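Pallia (roman)

Pallia est un roman par lettres publié de façon anonyme, et je préfère prévenir tout de suite : j'écris cette notice en lectrice qui l'aime beaucoup, un peu trop peut-être. Le livre se compose de 100 lettres, toutes envoyées depuis la ville imaginaire de Kestivstead, port froid et bavard où l'on passe son temps à attendre des bateaux, des héritages ou des excuses.

Résumé

La narratrice, dont on n'apprend jamais le nom, écrit à sa sœur partie vivre à Daltisen, de l'autre côté du détroit. Elle lui raconte la maison, les dettes, la vente du piano (une lettre magnifique, la 16, que je relis chaque hiver !), puis la disparition progressive des voisins. Les réponses de la sœur manquent toutes. On les devine à des reproches, à une question reprise de travers. Vers la fin, les lettres raccourcissent, et la dernière ne contient qu'une liste de courses et une formule de politesse.

Le titre reste discuté. Pallia est le nom de la rue où habitent les deux sœurs enfants, mais le mot revient aussi dans une comptine, avec un tout autre sens — une sorte de manteau, si j'ai bien suivi.

Composition et style

Le roman est divisé en quatre cahiers de longueur très inégale. Le premier est drôle, franchement drôle même, et je connais des gens qui l'ont abandonné au deuxième parce qu'ils croyaient lire une comédie. La phrase est longue, pleine d'incises et de repentirs, et l'on tombe parfois sur un mot de patois laissé sans note. Le troisième cahier se passe entièrement en février, pendant le gel du port. Pour moi c'est le sommet du livre, même si la lettre sur le médecin traîne un peu.

Éditions

La première édition, chez Rudd, comptait 11 lettres de moins. Elles ont été rétablies dans la réédition, à leur place dans le deuxième cahier, ce qui change pas mal la figure du père : on le croyait lâche, on le découvre surtout malade. J'ai commencé par la version courte et j'avoue que je lui garde une tendresse — elle va plus vite, elle fait plus peur.
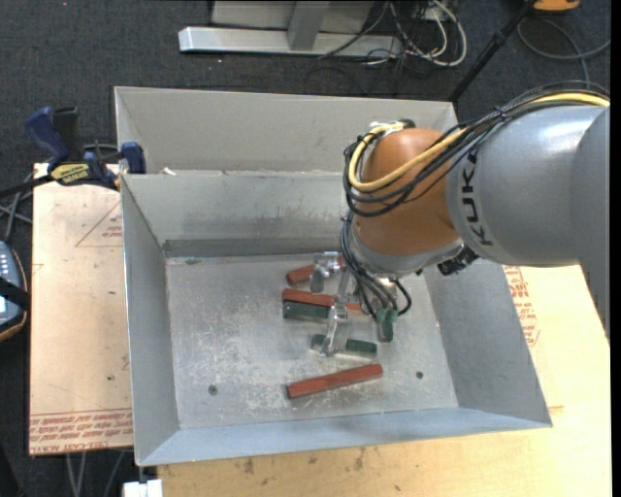
Les lettres rétablies alourdissent tout, estime au contraire une lectrice sur la page de discussion, pour qui le silence sur le père faisait justement la force du roman et qui conseille de les lire à part, après la fin. Je ne suis pas d'accord pour la lettre du phare, qui prépare tellement bien la brouille des deux sœurs, mais pour les autres je veux bien hésiter.

Réception

À sa sortie, Pallia est passé presque inaperçu. Les rares comptes rendus lui reprochaient son absence d'intrigue et ses digressions sur le prix du charbon (moi, je les adore). C'est la réédition qui lui a trouvé des lecteurs, surtout par le bouche-à-oreille. Une suite, intitulée Daltisen, devait donner les réponses de la sœur ; seul le premier chapitre a paru, en revue.

Dernière mise à jour de la notice : 22 avr. 2018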